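**Round white table, blue mesh chairs, toy tub, dish bits: Ternwood activity room clear-out list**

Updated Thursday, October 4, 2018. Prices at the bottom. Everything sold as is, pickup only, Bundside entrance (the side door, NOT the front, front is locked after 5).

Quick list first, then details:

- Round table, white top
- Chairs, blue, mesh back
- Navy blue plastic tub
- Plush vegetables
- White dishes, mixed
- Green scouring pads, pack

**The table**

Round, white, smooth top. Wipes clean with a damp cloth, we never used anything stronger. Had it since the room opened. Good size for two people working across from each other, four if they like each other. Legs unscrew, bring your own hex key, ours went missing in the move. One small scratch on the underside from when it came in through the door sideways. Top is fine.

Will fit in the back of a wagon with the seats down. Will not fit in a small hatchback, Nicholas tried, had to take it back out again in the rain.

**The chairs**

Blue, mesh-patterned backrest. Comfortable for a couple hours, after that you want to get up anyway. They go with the table but I'll split them off if somebody only wants seating. Ask first please, don't just turn up.
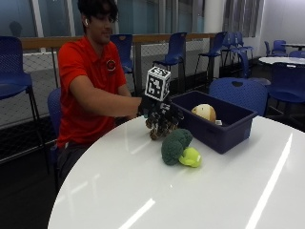
**Tub and plush veg**

Tub is dark navy, rectangular, sides taper in a little so it stacks if you find another one like it. No lid. Never had a lid. Open top is better for sorting games anyway, you just drop things in.

The plush set is the fun part. There's a potato, pale tan with some brownish shading, and a dark green broccoli with a bumpy top and a little stem, and more. Soft, no batteries, nothing that squeaks. People use them for pretend grocery shopping, put-away practice, color sorting, whatever. Surface wash. I have put the broccoli through a machine in a pillowcase and it came out ok but dont hold me to that.

Tub and plush go together. Not splitting. I did that once with a play kitchen and spent a month mailing a single carrot.

**Dishes**

White, glossy, plain. Mixed bowls and plates, no pattern, not a matched set, so if you need a matched set keep looking. They were for the washing up corner and got handled a lot. Fine for a class kitchen, a break room, first apartment. Any with a chip I already pulled out and tossed. If you find one I missed tell me and I'll knock it off the price.

Glossy finish shows water spots. Dry with a towel if that bothers you. Stack with a paper towel between if you're driving any distance, Ternwood road is all potholes past the Enel substation. 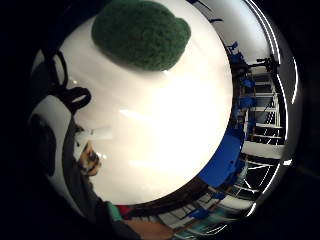

**Scouring pads**

Green, the rough fibrous kind. Pack of 16, opened, 2 missing. Good on pans, a bit much for anything with a delicate coating, so use the soft side of a regular sponge there. Pads can be cut down with kitchen scissors, smaller hands like them smaller. Rinse and stand on edge to dry or they get smelly by the end of the week.

Throwing these in free with the dishes. Not selling them alone, not worth the envelope.

**Prices**

- Table: $45
- Chairs: $16 each
- Tub + plush set: $20
- Dishes, all of them: $15, pads included
- Everything together: $110 with two chairs

Cash or check. No holds without a deposit, $5 is enough, I just want to know you mean it.

**Pickup**

Weekday afternoons, or mornings by arrangment. Text Aldana Sosa at the desk first, number is on the door card and on the room booking sheet. Bring a second person for the table. There are three steps and no ramp on that side. If you do need the ramp say so and she'll open the other door.

Delivery: no. Sorry. Asked a lot.

Anything still here in December goes to the swap shelf and then it's whoever gets there first. The rug and the tall shelf are already gone so please stop emailing about the shelf.

Measurements on request, I'll get the tape out when I'm next in.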